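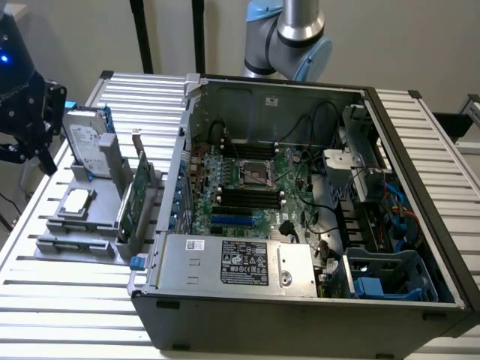 October, ten to eight, kettle on

Slept badly. Kept going over the latch thing in my head. Got in before Natalina for once so I'm writing this before the noise starts.

Where we are. Tower's on its side, panel off, fixture's to the left of it with the drive, the processor and the card all sat in their places. Socket empty. Same start as every run this week. Two sets of fingers to get through, the Giltara ones (black, plates, thin at the tips) and the soft ones from Siltidel that Lukian is in love with. Plan is 20 goes each at the hard drive, then same again at the card, then we'll see about the processor, which frankly scares me. Bent pins = new board = me explaining it to Primo.

Drive first. Out of the slot, across, into the cage. Sounds like nothing. A child could do it. A child has wrists though.

9.40

Fixture had moved again!! Only a hair, but a hair is enough. Celeste checked it against yesterday's numbers and it had crept towards the case. She thinks it's the clamp underneath not biting on the slats properly. I think it's me leaning on the table. Reprinted the foot with a lip on it so it hooks over, 31 minutes on the printer, two coffees. Fits tight now. Should of done that on day one.

Recalibrated both arms after. The one at the back is fine, it always is. The left one needed telling twice where it was.

11ish

Giltara fingers on the drive, first batch done. 20 goes, 11 good. Not great, not awful. Almost all the bad ones are the same bad one: it closes on the drive a touch too high, picks up clean, swings over looking very pleased with itself, then the drive tips on the way down and the corner catches on the lip of the cage. Stops. Red message. Someone (me) has to go and fetch it back.

The grip itself is strong. Too strong if anything. Turned the force down two notches and it still holds. The label's getting a bit scuffed at the edge where the tips land, must remember to put tape on it or swap to one of the old Jacobs test blocks. No, don't use the blocks, wrong weight. Note to self because I had that idea last week as well.

Tried coming in from the caddy side. Worse. The caddy gives a bit and the drive shifts. Went back.

Lunch at the desk. Cheese and pickle. Lukian had soup and got it on the logbook, page 5 is now orange.

1.15

Soft fingers on. Swap takes for ever, the four little screws, dropped one straight into the case and had to go fishing with the magnet. Natalina held the torch and said nothing, very loudly.

Lukian was right, which is annoying. They sort of settle round the drive and it comes up straight. Lost one early on, slid out slowly like soap, but after that a really nice run. Then they got to the card and it all fell apart. Can't get in past the neighbours of the slot, too fat. It grabs the bracket instead of the board, the card leans, and you can hear it scrape going in. Stopped after five tries, didn't want to wreck the slot. The blue one on the board is the only one we've got taught.

So: soft for the drive, thin for the card. Which means a tool change in the middle, which means Primo will say what about the time. He'll be right aswell.

Celeste's idea: leave the thin fingers on but stick a pad on the inside, same rubber, just a strip. Cut some from a spare sheet and glued it. Ugly. Letting it cure till half three.

Wrote up the camera bit while waiting. The overhead view is fine for the board but hopeless for the depth of the cage, everything in there is bare metal and it shines back at you. Turned the left hand lamp to the wall and got a better edge on it. Want to try the small wrist camera from Stevirier but Amedeo has it and isn't answering. Ask again. Ask nicely.

4.20

Padded thin fingers. Drive goes in. Goes in again. Had six on the trot before one slipped, and that slip was the pad peeling, not the grip. Card went in too, slower, first push was short of the click and the second got it. Lukian did a small dance, he'll deny it.

Still need the proper 20 on each before I'm allowed to say anything to anyone. Glue won't last that many. Need a groove in the finger for the pad to sit in, will draw it tonight if I'm not too cross-eyed.

Processor not touched. Sat in its tray all day looking at me. Going to want suction for that I think, fingers on either side of it with the lever up in the way makes my stomach turn. Ask Primo if the little vacuum cup ever turned up from Siltidel.

To do tomorow:
groove for pads
longer cable tie on the left gripper, the cable drags
spare screws!!
Amedeo, camera
somebody wipe the logbook

Home. Bus in nine minutes.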